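Progress report – Pruitt House family rooms, bedding and toy baskets
To: Hongjun Wei, Finero small grants
From: Dolores Gallagher

Hi Hongjun, sorry this is coming in right at the deadline. Short version: bedroom setup mostly done, toy baskets working out well, shelving behind. Details further down.

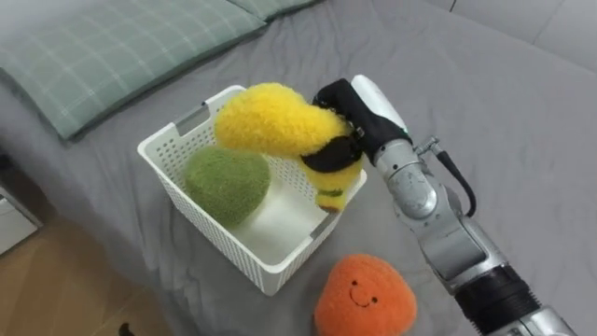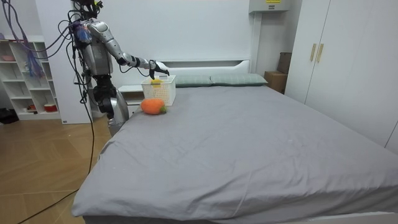 Both: gray sheet, white basket, plush food set.

Page last changed: 5 Sep 2025

WHERE WE ARE

Beds. All made up for the new season. We went with plain gray fitted sheets in the end. The white ones we had before were showing everything and half of them had gone thin in the middle. Gray hides more and the color goes with the curtains already up in the hallway rooms. They do crease if you leave them sitting in the dryer, so the note on the laundry door now says take them out right away. Two sheets per bed, one on and one in the closet. That was the plan in the application and that's what we have.

Pillows. Kept the old ones where they were decent, replaced the flat ones. Still waiting on a second batch of pillow covers, they were supposed to come with the sheets.

Baskets. One white plastic basket per bedroom, the kind with the little holes all over the sides. We looked at fabric bins and lidded boxes too. Fabric bins flop over when a small kid leans on them. Lids go missing. The open basket wipes clean, you can see what's in it from the door, and it's light enough for a four year old to drag. Bought 20, cost was $253 for the lot including delivery. Receipt is in the folder.

Toys. This is the part the families talk about. Each basket gets a few plush fruits and vegetables – a fuzzy yellow banana, an orange carrot with a green top, and a round green one that half the kids call an avocado and the other half call a melon. I am staying out of it. Big enough not to be swallowed, soft enough to throw, no batteries, no noise at 6 am. We did originally budget for wooden puzzles but pieces were getting lost inside a week, so I moved that line over to plush. I emailed you about it in the spring and you said fine, just putting it here so it's on paper.

Tidying routine. Checkout morning everything goes on the bed first, then back in the basket, then the basket goes to its spot. Sounds fussy but it means things get looked over before they get put away. Anything with a loose seam or a stain goes in the wash bag or the mending pile. Kids like doing the basket part, several parents said so. The bed is a good height for it and nobody is crawling around on the floor hunting for a carrot.

MONEY

Grant was 3763. Spent so far around 3000, most of it on sheets and pillows. The rest is held for shelving and the last pillow covers. I'll send the full sheet with every receipt once the Uvberg invoice comes in, they have sent it twice with the wrong address on it and I won't pay until its right.

WHAT'S LATE

Shelving. Was meant to be up by now. The low Uvberg units we picked are fine for the downstairs rooms but too deep for the upstairs ones, the closet door catches on the corner. Should have measured with the door open. Have asked about swapping for the shallower ones. Until then the upstairs baskets live on top of the dresser, or on the bed up by the pillows if the room is empty between stays.

Labels. Wanted a picture label on each basket so kids know what goes back in. Ulent did a sample for us but the sticker doesnt hold on a side that's mostly holes. Next try is a tag tied through the handle opening. Cheap fix, just haven't got to it.

Wash instructions. The long-pile toys (banana especially) come out of a hot wash looking terrible. Cold wash in a mesh bag, air dry, then brush it out with your fingers. Need to write this up properly for the weekend crew and tape it over the machine.

WHAT FAMILIES SAID

Comment cards are patchy, people fill them in while the car is running. Most common thing was that the bedrooms feel calmer. A few asked for more plush per basket. One asked for fewer. One wanted blackout blinds, which I agree with but not in this grant. Someone wrote just "carrot!!" with a drawing.

NEXT

Swap or return the deep shelves.
Pillow covers – chase again.
Tags on handles, start with the downstairs rooms.
Order spare bananas, they get the most wear.
Wash sheet on laundry wall.
Final report to you in December with all the receipts.

ONE QUESTION

If the shelving comes in under, can the leftover go to mattress protectors? Three are past saving. I'd rather ask now than move it and tell you after. An email back is fine, doesn't need a form unless you need one.

Thanks for being patient with the puzzle business. Call if any of this is unclear, mornings are best, I'm in the laundry room after lunch and can't hear the phone.

Dolores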